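*Galería de la sección sindical, planta de Quintero. 3 de mayo de 2023.*

# Lo que cambia en la línea cuando llega la célula

La empresa ya tiene su galería. Está en la intranet, con música, y en ella todo brilla. La nuestra lleva más texto y menos brillo, y la hemos montado quienes trabajamos en preparación de pedidos, que es donde Cistano ha instalado sus tres células de clasificación.

Aviso para quien llegue buscando un manifiesto: nadie en este turno quiere volver a levantar cajas a mano durante ocho horas. Lo que discutimos es otra cosa. Discutimos quién decide el ritmo, quién responde cuando algo se para y a quién se le descuenta el tiempo perdido.

## Lo que se prometió

En diciembre nos reunieron en el comedor para la presentación. Había café, cosa rara, y una pantalla con las cifras grandes: 1.000 piezas por turno y célula, sin retirar a nadie de la plantilla. Lo segundo se ha cumplido sobre el papel. Siguen los mismos nombres en el cuadrante, aunque a varios compañeros los han pasado a un puesto que antes no existía y que se llama «asistencia a célula». La categoría profesional es la misma que tenían. El trabajo no se parece en nada.

Asistir a la célula consiste en mirar. Se mira una pantalla con el programa Stosus, se espera a que salte un aviso y se confirma o se corrige. Cuando la pinza no agarra bien una pieza, el programa pide una decisión y concede 50 segundos. Si se agota el plazo, la parada queda registrada a nombre del operario. A nombre de la máquina no se registra ninguna, al menos en los informes que nos han dejado ver.

## El entrenamiento

Parte de la formación se hace ahora con simulador. Antes de tocar la célula hay que pasar 60 minutos delante de un ordenador, siguiendo agarres de cubos y tablas que no pesan, no resbalan y no vienen con el embalaje roto. El técnico de Fillel, la empresa que imparte el curso, lo defiende con un argumento razonable: en el simulador nadie se pilla un dedo. De acuerdo. Tampoco se aprende a distinguir por el sonido que una cinta va forzada, y eso es lo que sabían hacer los compañeros más antiguos, a los que por cierto no se les preguntó nada al preparar el curso.

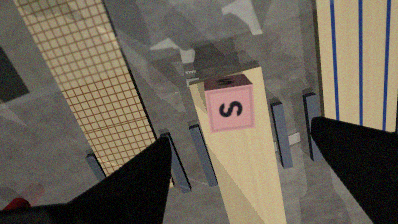
La hora de simulador, además, se descuenta de la bolsa anual de formación. Quien quería usarla para el carné de carretillero o para el curso de prevención se ha quedado sin ella. Lo preguntamos por escrito y la respuesta fue que las habilidades digitales «son transferibles». Puede ser. Pedimos entonces un certificado que sirviera fuera de esta nave y todavía lo estamos esperando.

Luego está el asunto de los errores. En el curso, un fallo se arregla reiniciando el ejercicio. En la nave, un fallo es una caja abierta en el suelo, un pedido incompleto y una llamada del encargado. El salto entre una cosa y otra lo hace cada cual como puede, normalmente en su primer turno de noche, que es cuando menos gente hay para echar una mano.

## El ritmo

Dicen que la célula se adapta a la persona. Nuestra experiencia es la contraria. La cinta de entrada lleva una velocidad fija, pactada entre Cistano y dirección, y quien alimenta la cinta va detrás de ella. Antes, si alguien necesitaba ir al baño, el compañero de al lado aflojaba un poco y ya está. Ahora hay que pedir una pausa al sistema, y la pausa deja rastro.

Han bajado las quejas por dolor de espalda, y lo decimos porque es verdad y porque la empresa lo va a decir igual. Lo que nos llega ahora son dolores de cuello, ojos cansados y gente que sale del turno con la sensación de no haber hecho nada y de no haber parado ni un momento. Para eso no hay casilla en el parte del servicio médico — hemos pedido que la pongan.

También ha cambiado la conversación. En la mesa de clasificación antigua se trabajaba de frente y se hablaba. En los puestos nuevos cada uno mira a su pantalla y da la espalda al siguiente. Se puede decir que es un detalle menor. A quien lleva media vida en esta planta no se lo parece.

## Lo que pedimos

- Que el puesto de asistencia a célula tenga categoría y salario propios, negociados y por escrito.
- Que las paradas causadas por un mal agarre no figuren a nombre de la persona que atiende el aviso.
- Que la hora de simulador se cuente como jornada y salga de la bolsa de formación.
- Acceso a los registros de Stosus para la representación de la plantilla, completos y sin resúmenes.
- Rotación entre célula y muelle para quien la quiera, con descansos de pantalla.

Dirección ha contestado al último punto con un «se estudiará». El resto sigue sin respuesta. Cuando pedimos los datos de productividad anteriores a la instalación, para comparar, nos dijeron que se habían medido con otro método y que no eran comparables. Con esos mismos datos, sin embargo, se justificó la compra.

Seguiremos añadiendo material a esta página. Quien quiera aportar algo puede dejarlo en el buzón del vestuario o entregarlo en mano a cualquier delegado, con nombre o sin él. Si son fotos de la línea, por favor, que no salgan caras ni etiquetas de clientes.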